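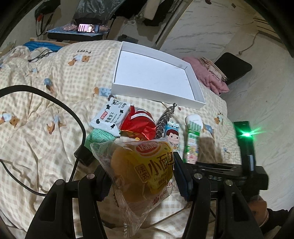 Bagged goods on the Plastbridge cell -- who does what now?

packline_two
Site is a snack repacking shed, mixed cartons, all flexible packaging. We went from manual picking to a Gromeo cell in January. Before: 4 packers per line. Now: 3, one of whom stands at the exception chute all shift. Management quotes a 98 per cent pick rate. My question is what other sites have done with job grades, as ours have not moved.

odd_shim
98 per cent of what? Attempts or items? If a bag is tried twice and goes in the second time, Gromeo logs one success by default. Check the retry counter before you argue with anyone.

packline_two
Items. Retries are not shown on our screen. I will ask for the counter.

tarebar
We have the same cell with Puvono fingers. Foil bags are fine. Clear bags with one soft roll inside are the trouble: grip the body and the bread is crushed, grip the seal and the bag swings and misses the pocket. We slowed the transfer move and the swing mostly went. Throughput went with it.

hallamite
Slowing it is the wrong fix. Change the infeed so the seal always faces the same way. That is a tray job, not a robot job.

tarebar
And who faces the seals? A person. You have moved the packer upstream and called it automation.

hallamite
One person facing bags for two lines is still fewer hands than before. I did not say it was a nice job.

grade_c_fitter
Back to the grades. Ours were redone after 18 weeks. The chute post was written up as "cell attendant", one grade up, as it includes clearing faults and swapping finger pads. The packers who stayed on hand work got nothing, and there is bad feeling over it. Rotation was promised and happens on days only.

odd_shim
Same at Brunet when I was there, except the attendant was not allowed to touch the pads. You waited for a fitter. Get pad changes into the job description in writing.

packline_two
Useful, thanks. Pads are done by whoever is nearest at the moment -- no sign-off, no training record. I will raise that first and the grade second.

hallamite
Ask for the retry log at the same meeting.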